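# Lakura Lūse overnight balm, 60 ml

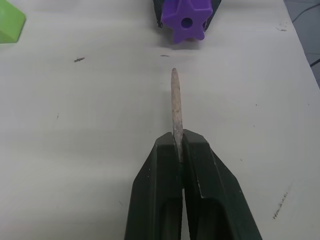
*A thin wooden stick, pale brown and a bit rough.*

I'd given up on balms before I found Lūse. Most of them sit on my face like candle wax and end up on the pillowcase, and I say that as somebody with properly dry cheeks from October to Easter! This one melts down in your palm in a few seconds, smells faintly of hay (in a nice way, promise) and has sunk in by the time I've found my book.

Lakura make it in small batches at their workshop in Sornilari, from sea buckthorn oil, oat oil and beeswax. There's no added perfume – the hay smell is just the oat. Because of the beeswax it isn't vegan, so if that matters to you, have a look at Poko, their gel cream, which I stock as well.

**How I use it:** a blob the size of a pea, warmed between the hands and pressed on to damp skin. I did try it under make-up once and slid about all day, so keep it for bedtime. It's lovely on elbows too.

**The details**

- 60 ml glass jar with a metal lid
- Lasts me some 4 months, using it most nights
- Use within a year of opening
- Keep it out of the sun, as it goes grainy if it melts and sets again (still fine to use)

**Price:** £40, postage included. Refill pouches are due in July and I'll put them on this page when they arrive.

*Back in stock 26th June. One jar per order for now, please – the last lot went very quickly.*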